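Notes for my talk, Sotelo community hall, January 3, 2025

Slide 4. Good evening again. Now I come to the place near the door. In our flat at Dernetton we had 2 chairs full of coats and bags, and every morning we were searching. I say this slowly and wait for people to nod.
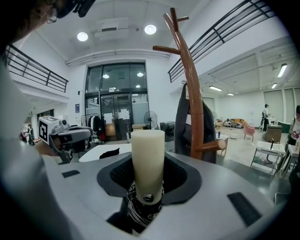
A standing coat rack needs very little floor. Put the heavy bag on a low peg, or the rack can lean. Scarves go higher. In August, take the winter coats away completely.

Slide 5. Price. I paid 75 at Plosell, second hand. Mention that Jaker has new ones also, but I did not try them. Then ask: what hangs at your door today? Drink water. Go to shoes.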